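The Second Life of the Folding Table

When Tumaini Rashidi moved to Rarkdale in September, the apartment had one closet, two windows and no room for a dining set. She bought a folding table from a neighbor and ate at it for what she thought would be a month. She still has it.

Small tables are selling well again. Lekis, a secondhand furniture store on Zepeda Street, sold 604 of them last year, over half to people who live alone. The store's buyers say most customers ask the same thing first: will it wobble?

Usually the trouble is in the legs. Crossed legs turn on a single pair of bolts, and those loosen with use. Rashidi tightens hers every few weeks with a wrench she keeps in the silverware drawer. The feet wear out too. A missing foot cap will scratch a wood floor in one evening, and replacements cost $2 or $3 at the hardware store.

Tops have changed more than frames. Plain brown and white were standard for years. Now shoppers want stone patterns, and pink is popular with renters who can't paint their walls. Strong veining also hides crumbs and small stains.

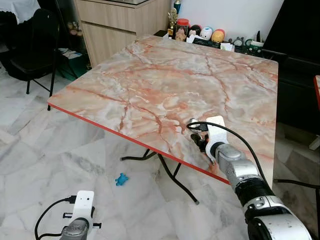 A square folding table with a pink-and-white faux-marble top and black metal legs.

Size still decides most sales. Lekis tells customers to measure the folded table as well as the open one, then check the gap beside the refrigerator. Rashidi stores hers behind the bedroom door. She has owned two sofas since she bought it and has given both away.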